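Grarnville students enter four-fingered hand in June handling contest

A student team at Grarnville Technical College has entered a jointed robotic hand in the Eltard handling contest, which takes place in June. The team has 15 members, drawn from the second-year mechanical and control courses. It is the college's first entry in the open class, where teams may use any hand they like on an arm of their own choosing.

The contest is made up of 14 tasks. Each is scored out of 100, and the two lowest scores are dropped. Tasks include moving a filled cup between two trays, turning a key, sorting mixed bolts by length and lifting a folded cloth without disturbing the one under it. Teams get three attempts at each task and the best one counts. A dropped object ends the attempt. Changing parts between tasks is allowed but the clock keeps running.

Petro Kuzmenko, who teaches the control course and supervises the team, said most of the spring term had gone on motion planning. The arm can reach every tray position on the contest plan, but the first set of paths brought the wrist close to its joint limits on the far row. These were replaced with slower paths that approach from the near side. The change added 9 seconds to the sorting task and removed the fault stops that had ended most of the early runs.

Grip force has been the other main job. The students set a separate limit for each object and store it in a table which the control program reads before the hand closes. Bergþóra Damgaard, who keeps the table, said the values for the cup and the cloth were found by repeated trials, starting low and going up in small steps. The values for the bolts were worked out from their mass and checked afterwards. Two of the calculated figures were too low and have been corrected.

Calibration is done at the start of each session. The arm is driven to a set of fixed points, the error at each is logged, and the offset is written to the same file as the grip table. If the error at any point is over the limit the team has agreed, the run is called off and the mounting bolts are checked. Damgaard said this had happened twice during the term, both times after the base had been moved to make room for another class.

The hand and the arm are covered with ribbed material over much of their length, and the team has had to allow for this in its models. The covers add width at the bends, so the planning software treats the arm as thicker than the bare links. Clearance between the hand and the sleeve is also checked at every step of a path. Bjartur Eskildsen wrote the check. It compares each planned wrist angle with a list of angles measured by hand, and rejects any path that comes too near.

Paths are tested at a quarter speed, then half, then full. A path that passes at full speed is run five times in a row before it goes into the contest set. Eleven of the tasks have passed so far. The key, the cloth and a task involving a threaded cap are still being worked on.

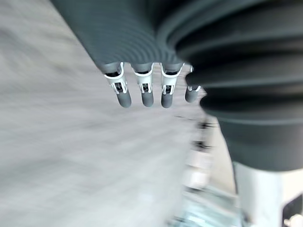 Camera data taken while the arm is moving fast is of little use for locating objects, and the program ignores it. The arm pauses before each grasp, takes its readings and then makes the final approach at low speed. The pause was first set at one second. Eskildsen has since cut it to half a second with no change in the error log, and a shorter value will be tried once the cap task is finished.

The cap task is the one most likely to be left out. It needs three turns of the wrist with a release and a fresh grip after each, and small errors build up from one grip to the next. Hjalti Ingvarsson, who is in charge of that task, is testing a version which measures the position of the cap again after each release. It is slower, but has completed the full sequence in four of its last six runs.

Parts and travel are being paid for by the college and by Nieminen, a machine tool supplier in Skumlow that has taken students from the course on placement. The company has also lent the team a set of gauge blocks for the calibration points.

The arm will be taken to the contest on its own bench, and the judges have set aside a period from 7.30 am for teams to calibrate on site. The entry rules require a written safety plan and a full parts list, both of which have been sent in. Birgit Frerichs, head of engineering, said the grip table and the path files would be kept for next year's second-year course, where they will be used in the control practicals.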